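Teaching two arms to pour by weight
Mivico Lab Notes > Tutorials > Remote control

In this tutorial we show the robot how to squeeze liquid from a bottle into a cup until the scale shows 80 grams. You move the arms by remote control and the program records your movement. I suppose you have already done the Wistetti setup page.

1. Spread the mat and put the scale in the middle, where both grippers can reach it.
2. Put the cup on the platform and press the zero button. Do not touch the cup after this.
3. Open the bottle before you start recording. A cap is too difficult for a first task.
4. Move both arms slowly to the start position and wait 3 seconds.

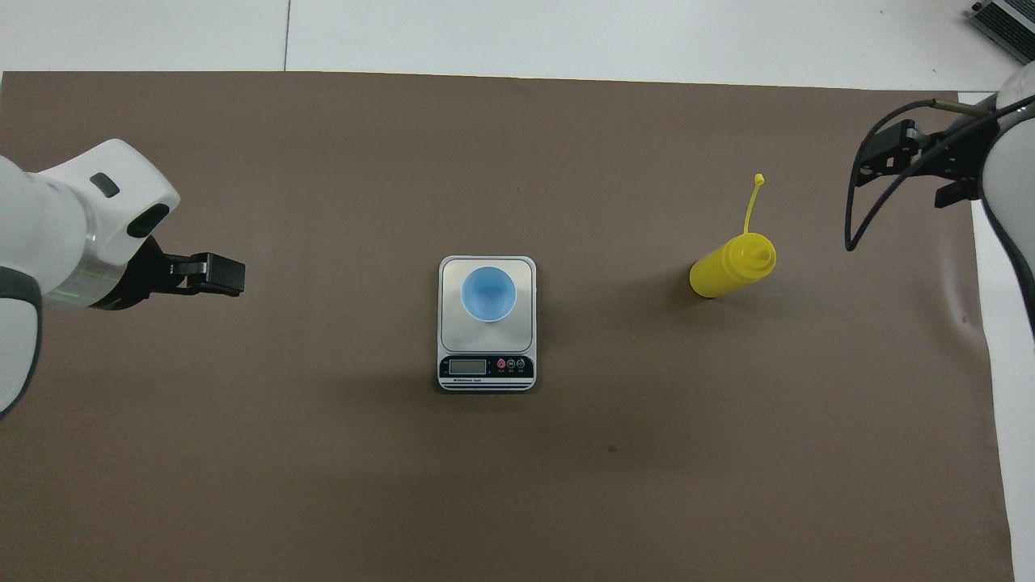
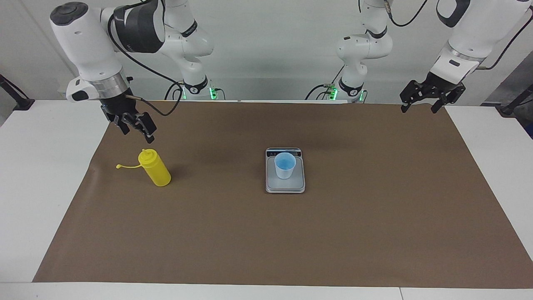 Scale, cup and yellow squeeze bottle on the mat, with one arm on each side. The bottle is lying down in the first picture and standing in the second.

5. Start the recording. Take the bottle with one gripper only, and close the fingers little by little.
6. Tilt, squeeze, and stop a little before 80. The last drops will still fall.
7. Put the bottle back, open the gripper and save.

Make 10 recordings first and watch all of them. If your hands were nervous in one, delete it. For the training we used 100 good ones. Please change the place of the bottle between recordings, or the robot will learn only one place.

Next page: Checking your recordings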